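Ticket 497: Worktop order, joint position wrong after "automatic correction"
Status: Open (reopened)
Product area: Tedisora kitchen planner / orders
Opened: 2020-04-20

Customer message

I ordered a granite worktop from Grandel through your Tedisora planner. The drawing I approved had one joint, tucked in the corner beside the hob. The order confirmation has the joint in the middle of the sink run. I did not move it. Nothing on the confirmation says it was moved, I only noticed by comparing it with the print I had kept.

The help page says the planner "may optimise joints for fabrication". I would like to know what that means in plain words, and why optimising puts a seam next to a tap.

Before you ask: yes, I have cleared the cache. Yes, I have logged out and in again. I don't see how either would shift a joint in a piece of stone.
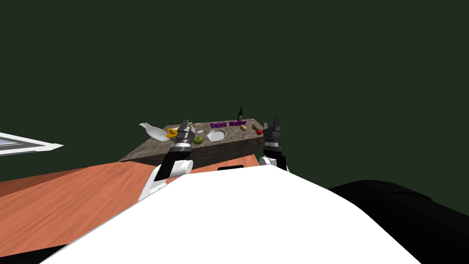 The order has not gone to cutting yet as far as I can tell, although the status bar says "In progress", and it said that within a minute of my paying. Please put a hold on it.

Support reply 1

Thank you for contacting Tedisora support. Joint positions are set by slab size. Where a run is longer than the slab, the planner will place a joint at the best available point. Please clear your browser cache and open the plan again. If the joint still looks incorrect, please send the plan version number, found under File, Plan details.

We have marked this ticket as resolved.

Customer message

It isn't resolved. I have reopened it.

Plan version I approved: 6
Plan version on the order: 12

I never saved a version 12. The history panel lists 6 and then 12 with nothing between them, and the author of 12 is given as "system". So something saved over my plan, and I'd like to know what.

As for slab size, the run is shorter than the slab Grandel lists for this stone. I measured it again this morning in case I was the fool here. It fits with room to spare. So the explanation in reply 1 can't be right, unless the planner thinks the slab is smaller than Grandel does.

Support reply 2

Thank you for the version numbers. We have placed a hold on the order. Versions marked "system" are created when supplier data is refreshed. Grandel's slab sizes come to us through a catalogue feed run by Dokico. We have asked Dokico whether the feed changed.

In the meantime, please open version 6, choose Preview, and compare the stone surface with the order preview. 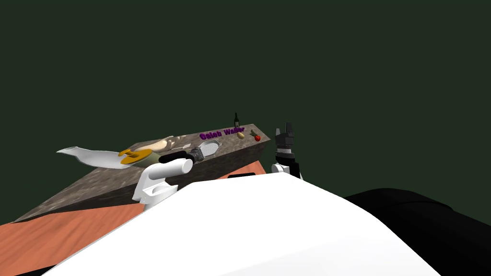

Grey stone worktop, orange surface below

Customer message

I did as asked. The stone looks the same to me in both, and I'm not sure what I was meant to learn from it. The preview shows what a surface looks like. My complaint is about where a joint goes. A nice speckle does not tell me how big a slab your system thinks it has.

What did tell me something was the parts list, which nobody suggested. Open version 6, go to Parts, then Show hidden fields. Under the worktop there is a line called "stock length". Do the same in version 12 and the number is smaller. It is exactly the length Grandel gives for its offcut range, which I didn't order and didn't pay offcut prices for.

I'd guess the feed has two entries for this stone and the refresh picked the wrong one. That is a guess. I would rather hear it from somebody who can see the feed.

Support reply 3

Dokico confirm that there were 2 entries for this stone under one product code. The shorter one has been removed. Please open your plan and choose Refresh supplier data. The joint should return to its original position.

Customer message

Tried it, with these results.

Refresh on version 12: joint stays in the sink run.
Refresh on a copy of version 6: joint stays by the hob, where I put it.
New plan, same measurements, same stone: joint by the hob.

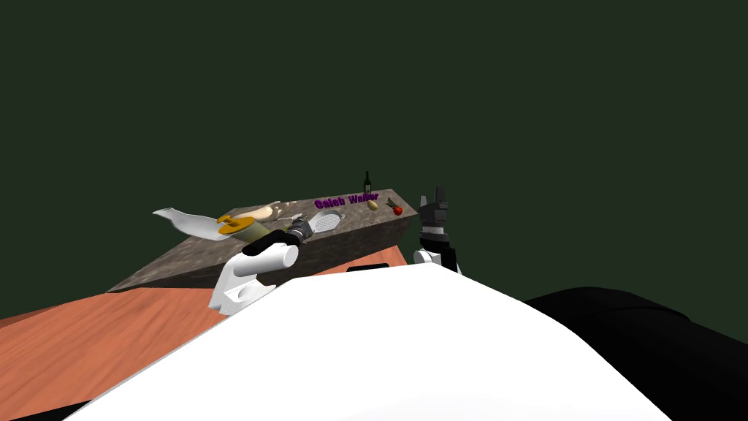 So the feed may well be fixed, but a plan that has already been altered doesn't put itself back. Anyone else who ordered this stone while the wrong entry was live will have the same trouble, and I doubt most of them kept a print. Are you going to tell them?

Please also confirm in writing that the order now points at version 6. The confirmation in my account still shows 12, and the fitters, Sibiya, work from whatever is on that sheet. "Should return" isn't much use to them.

Support reply 4

The order has been relinked to version 6 and a new confirmation will be issued. The hold stays in place until you approve it. Your question about other orders has been passed to the product team. We do not have a date for a reply.

Internal note copied to customer: a locked plan should not accept a system save after payment. Raised as a separate fault. Workaround until fixed: export the approved plan as PDF and attach it to the order.

Customer message

New confirmation received. Joint is by the hob and stock length is correct. The cut-out for the tap is also where it was, which I checked because I no longer take that for granted.

I will approve it once Sibiya have the same sheet in front of them. Please leave this ticket open until then, and please don't let it close itself.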